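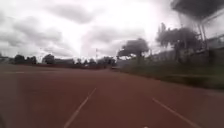 Seo-ah Yoon began building her line-following rover in February, on a bench at the Tatton shared workshop. It has a plywood deck, two drive motors and a camera on a short mast. "The first one steered well and then lost the line in every bend," she says.

She rebuilt the steering code in nine evenings. The rover now looks for two white lines and keeps between them — at least up to 45 metres. "Past that it drifts left. I think it's a wheel."

The parts cost her £100. She wants to fit new bearings next and leave the code alone.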